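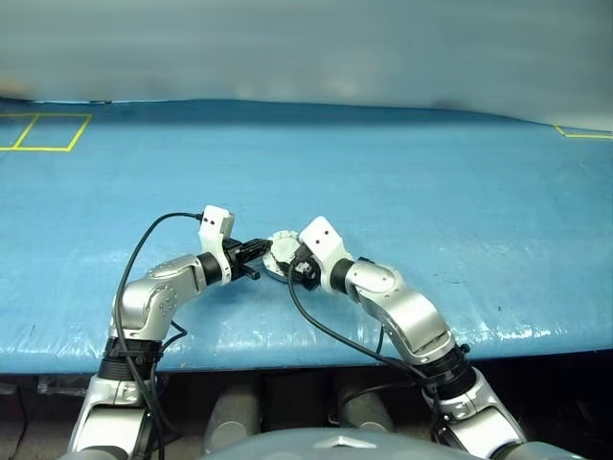

Manzano Game Archive
June 25, 2023
The archive has completed its work on Claltenine, a side-scrolling platform game for home computers that was written by a small team at Enitz and never properly released. A playable version is now available in the reading room. The posts below set out what the game is, how it was recovered and how it may be consulted. (1/24)

Manzano Game Archive
Claltenine was designed and programmed by Casimiro Urquijo, with graphics by Purificación Requena. Enitz announced the game in its spring mail-order catalog, took a number of advance orders and closed before the tapes were duplicated at scale. Customers who had paid were offered another title in exchange. (2/24)

Manzano Game Archive
The player controls Adus, a lamplighter who must relight a city built on the inside of a well. Each level is one ring of the well. The player enters at the bottom of a ring, lights every lamp and leaves by a hatch in the ceiling. There are 17 rings in the finished version. (3/24)

Manzano Game Archive
Adus can walk, jump and throw a spark. The spark travels in a short arc, bounces once and goes out. It lights lamps, stuns most enemies and burns through rope. There is no other weapon, and the game never adds one. (4/24)

Manzano Game Archive
Because each ring is circular, a player who walks far enough to the right returns to the starting point. Enemies follow the same rule. A beetle avoided on the left of the screen will come back from the right after a short interval, and much of the difficulty in the early levels comes from forgetting this. (5/24)

Manzano Game Archive
From ring six onward, lamps may be blown out again. The moths do this by landing on them. A lit lamp with a moth on it stays lit for a few seconds, during which the player may return and throw a spark at the moth. The spark passes through the lamp without effect. (6/24)

Manzano Game Archive
The catalog entry promised a two-player mode. No trace of it was found in any of the program code we examined. Mr. Urquijo has confirmed to us that the mode was dropped early and that the catalog text was written before he was consulted. (7/24)

Manzano Game Archive
On sources. The archive holds 2 tapes of Claltenine, both from the same donor. The first carries a demonstration of the opening three rings. The second, marked by hand, carries the full game with one damaged block toward the end of the data. (8/24)

Manzano Game Archive
The damaged block contained the layout of ring fourteen and part of ring fifteen. For a long time the game could be played up to that point and would then place Adus inside a wall. Several visitors will remember this version, which was shown here in March under the heading "incomplete." (9/24)

Manzano Game Archive
The missing layouts were restored from paper. Ms. Requena had kept her planning sheets, drawn on squared paper with one square to each character position. Our technician, Hugo Montoya, entered both rings by hand and compared the result with the undamaged parts of ring fifteen. They matched in all but one place. (10/24)

Manzano Game Archive
The one difference is a ladder, which stands two squares further left on the tape than on the sheet. We have followed the tape. The position on the sheet would make one lamp impossible to reach, and Mr. Urquijo believes it was moved during testing. (11/24)

Manzano Game Archive
The text of the game has been left alone, including the spelling on the high score table, where the second-place entry reads "CASIMRIO." Mr. Urquijo asked whether this could be corrected. After some discussion he agreed that it should stay. (12/24)

Manzano Game Archive
On sound. The title screen plays a tune of eight bars. Inside the levels there is no music, only a short click for each step and a rising tone when a lamp is lit. The tone goes up one note with each lamp, so that a complete ring ends on the highest pitch the machine was asked to produce. (13/24)

Manzano Game Archive
Ring eleven has more lamps than there are notes in the table. The tones for the last few lamps are read from whatever follows in memory and sound accordingly. This is present on the original tape and has been kept. (14/24)

Manzano Game Archive
On difficulty. The player begins with five lives and receives another for every fourth ring. There is no save function and there are no passwords. A practiced player will need roughly 98 minutes to complete the game in one sitting, and visitors should allow for this when booking. (15/24)

Manzano Game Archive
For those who would prefer to see the later rings without that commitment, the reading room machine offers a menu from which any ring may be started directly. The menu is our addition. It is loaded separately and does not alter the game. (16/24)

Manzano Game Archive
A note on scoring. Lamps are worth 50 points, moths 25 and beetles 10. Time left on the candle at the end of a ring is added as single points. The highest score recorded in our reading room on the incomplete version was 2,235, set by Trinidad Robles. Scores on the complete version will be kept on a separate list. (17/24)

Manzano Game Archive
We have been asked whether Claltenine influenced later games with circular levels. We have found no evidence that it did. The demonstration tape was sent to a few magazines, and we know of one printed mention, a single paragraph that complains about the moths. (18/24)

Manzano Game Archive
A written study by Oğuzhan Yalçınkaya accompanies the release. It covers the drawing routine in detail, in particular the method by which the curved far wall of the well is scrolled at half the speed of the foreground. It assumes some knowledge of assembly language. Printed copies are kept at the desk. (19/24)

Manzano Game Archive
Readers without that background may wish to begin with the second chapter, which reproduces Ms. Requena's planning sheets at full size with her notes in the margins. Several enemies appear there that were never programmed, among them a goose and a very large snail. (20/24)

Manzano Game Archive
On access. The game may be played in the reading room by appointment, one visitor to a machine. Bookings are made by letter or at the desk. A joystick is provided. The keyboard may also be used, although the default keys are awkward for left-handed players and cannot be changed. (21/24)

Manzano Game Archive
Copies cannot be supplied for use at home at present. The rights in the program rest with Mr. Urquijo and those in the graphics with Ms. Requena. Both have agreed to use on our premises – a wider release would need a further agreement, which is under discussion. Please do not write to either of them about it. (22/24)

Manzano Game Archive
We remain interested in hearing from anyone who placed an advance order with Enitz and still has a receipt, a letter or the catalog itself. Our own copy of the catalog lacks its back cover. We would also be glad to hear of a third tape, in any condition. (23/24)

Manzano Game Archive
Correction to post 6: the moths first appear in ring five, where there is a single one above the hatch. It does not land on lamps. Those that do begin in ring six, as stated. We thank the reader who wrote to point this out. (24/24)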